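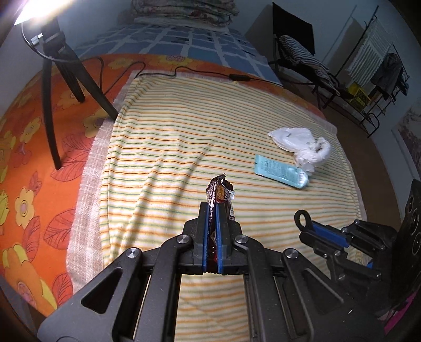

Ilthorpe 方言录音转写集 数据说明(README)

版本 0.4,先放出来用,后面再补。有问题直接提 issue,别发私信,容易漏。

内容
Ilthorpe 一带老人口述的录音转写。题材杂,赶集、腌菜、修船、婚丧、骂邻居都有。共 423 段,说话人 72 位。每段一个 txt,加一份总表 index.tsv。
音频不在这个包里,太大,要的话看最后“申请音频”。

目录
raw/ 初稿转写,没校过,错字多,别拿来引用
clean/ 校对稿,一般用这个
gloss/ 逐词释义,只做了 102 段,剩下的慢慢来
meta/ 说话人信息,已去名
tools/ 几个小脚本,Python 3.9 以上

文件名
地点缩写_说话人编号_段号.txt
例:IL_014_03.txt
地点缩写目前三个:IL = Ilthorpe,TR = Trangate,KO = Kodanholm。KO 的段很少,口音也不太一样,做统计时最好单独拎出来。

总表字段
id 段编号
spk 说话人编号
age 年龄段,十岁一档,不给具体岁数
topic 话题,可多选,分号隔开
dur 时长,秒
qual 录音质量 A/B/C,C 基本是背景有电视或者鸡叫
checker 校对人缩写
note 备注,随手写的,格式不统一,见谅
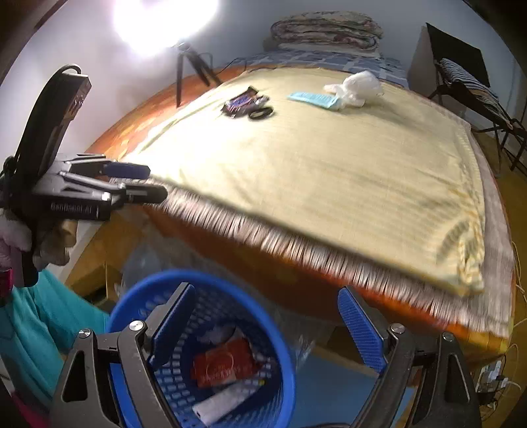 口述与方言小组 · Rewi 地方语言资料室

转写规则
1. 听到什么写什么,不替说话人改语法。
2. 停顿:短的用 (.),长的用 (..),超过两秒写 (...)。
3. 听不清写 [?],猜的写 [?词]。猜的也算数,别留空。
4. 笑、咳嗽、叹气写方括号,[笑] [咳] [叹]。拍桌子不用标。
5. 两人抢话,用 // 标起点。三个人一起说的段,只转主讲人,其余写 [旁人说话]。
6. 数字照念法写,不转阿拉伯数字。
7. 外来词、官话词前面加 ^。早期有些段用的是 *,clean/ 里应该都换过了,raw/ 没换。
8. 元音长短一定要标。长音双写。拿不准就查 tools/vowel.txt,里面有对照。

校对情况
Dindo Pascual 校 IL 全部,Alfredo Salazar 校 TR 和 KO。两人各自先校一遍,再抽 200 段交换看。分歧大多在句末语气词,la 和 laa 到底怎么分,吵到现在没定。目前的做法:按第一校对人的来,note 里写“语气词存疑”。
8月那次大改把分词重做了一遍,旧版的行号跟新版对不上。之前按行号引用过的请重新核一遍。

已知问题
- TR_031 有两段时长是错的,总表里填成了分钟
- KO_005 的话题栏空着,还没听完
- 有几个 txt 带 BOM,用 tools/strip_bom.py 处理,或者自已删
- gloss/ 里“咸菜”和“酸菜”用了同一个释义码,下一版拆开
- tools/split.py 在 Windows 上路径会出错,暂时只能在 Linux 和 mac 跑
- 骂人话的释义写得太客气,Alfredo 说要重写

用法
python tools/load.py --dir clean --index index.tsv
会吐一个 all.jsonl,每行一段。只要某个地点就加 --place TR。
要带释义加 --gloss,没释义的段会直接跳过,不报错,跑完看一眼条数。

说话人与隐私
录音前都讲过用途,口头同意录在每次开头,那部分不转写也不公开。人名、店名、船名一律换成代号,代号表不发。转写里如果还看到真名,马上告诉我们,当天改。
有一位后来要求撤回,相关段已经删了,编号空着不补,所以总表编号不连续,不是漏传。

授权
转写文本:CC BY-NC 4.0。教学、研究随便用,注明出处就行。商用先问。
释义部分两位校对人保留署名,引用时请写上名字。

申请音频
写清楚单位、用途、要哪几段,在 issue 里开一个,标题前加 [音频]。一次不要全要,批不下来。回复慢,催一次可以。

更新记录
0.4 10月13日 补 TR 的校对稿,修总表两处错列
0.3 分词重做,目录改名
0.2 加 gloss/
0.1 初次上传,只有 raw/

待办
KO 再录一批,看路通不通
拼写方案写成单独文挡
话题分类太粗,“家务”一项塞了太多东西
语气词那事,再议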